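Projects > Kitchens > Small-Item Sorting > Gallery

Print this page | E-mail this page

Reading time: 4 minutes

Table Clearing and Bin Loading in a Family Kitchen

This page is the February part of the small-item sorting notes. The subject is the dining table in a combined kitchen and eating area, and the small bin that serves it. Earlier parts dealt with drawers and with the shelf under the sink. The table was left for last on account of its mixed load: food packaging, paper, medicine cartons and cleaning sponges all end up on the same surface and do not all leave it by the same route.

Terms are the same as in the earlier parts. "Waste" is anything that goes into the table bin. "Return" is anything with a fixed storage place elsewhere. "Hold" is anything that needs a decision from a member of the household before it moves.

1. Bin, loaded

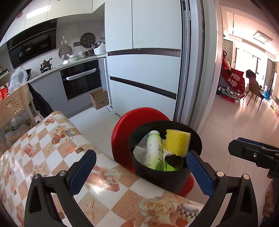 Text: Kerttu Rantala
Layout: Pejman Fallahi

Small round bin, black, with a red stool behind it. Contents include a white bottle with a green label, a crumpled tissue and a yellow sponge with a wavy top.

The bottle governs the fill. A rigid container standing at an angle takes up more of a round bin than its own volume suggests, and soft waste then bridges across the gap beside it. Lay rigid items in first, against the wall of the bin, and push tissue and wrappers down around them. Bottles that are accepted for recycling should be pulled at this stage. Local rules differ on caps and labels, so check the collection leaflet.

Sponges are a frequent sorting error. A used sponge with a worn or split top is waste. A new one out of its pack looks much the same to anyone clearing in a hurry. In the Govotitz kitchen, covered in the second part, new sponges were moved to a lidded tub and the error stopped.

Bin size was raised by Marjan Rahimi in her comments on the draft. She would specify a larger bin and empty it less often. I have kept the small one in the notes. A small bin at the table fills within a meal or two and is carried out before food residue becomes a problem. The large bin belongs by the door.

Counter items in this kitchen (pots, rice cooker, steamer rack on the wall) are outside the scope of this part. They are dealt with under worktops, section 10.

2. Table, mixed load

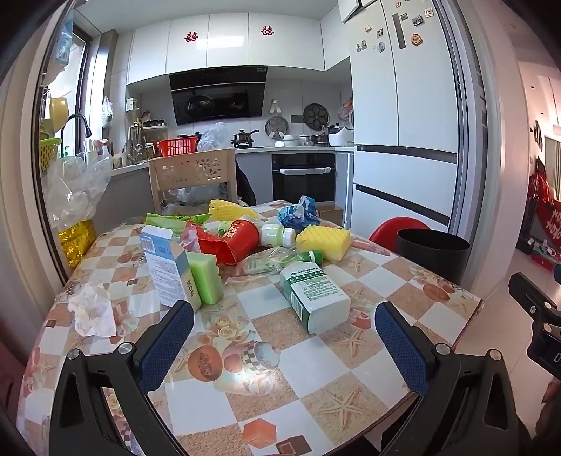
Sorting order for a table in this condition is by category, then by position. Clearing from one edge to the other looks faster but handles many items twice. The sequence used throughout these notes is as follows.

First pass, paper and film. Tissues, used paper cups, empty wrappers and torn packets. These are light, they hide other items, and they need no decision. Open a wrapper flat before discarding it if it may still have something inside.

Second pass, bottles. Close every cap. Stand the bottle up, check for contents, and assign it to recycling or return. A bottle lying on its side on a glossy cloth will roll when its neighbor is removed.

Third pass, cartons. Medicine boxes are always "hold" until the person they belong to has looked at them. Check the date on the end flap and confirm that the leaflet is still inside. Expired medicine does not go in the table bin; Mahnaz Rezaei takes hers back to the pharmacy counter, and most pharmacies near us have a drop box. Other cartons can be opened, emptied and flattened.

Fourth pass, sponges and foam. Group them by type. Sponges for dishes and sponges for surfaces should be stored apart, and a color rule is easier to keep than a label. Yellow for dishes and green for surfaces is the rule I use at home. Any pair will do provided the household agrees on it.

Fifth pass, bags. Clear bags multiply on chair seats and table edges. Fold the sound ones into a single holder and discard the rest. The Oton hook-on holder was adequate in our trial. The Gralto version had a narrower slot and tore thin bags at the corner, so it has been dropped from the parts list.

The cloth is wiped last. Printed vinyl-type cloths with busy patterns conceal crumbs and small scraps well, so wipe by touch with a damp cloth, in overlapping strokes toward one edge, and collect at that edge with the other hand.

Notes

Rostam Rashti asks if the passes can be combined when two people are working. Yes: the second person starts on cartons while the first is on paper. They should keep separate trays.

The worksheet for this part is page 68 of the binder. Column 2 was printed with the headings for "return" and "hold" swapped. Correct it by hand until the next printing.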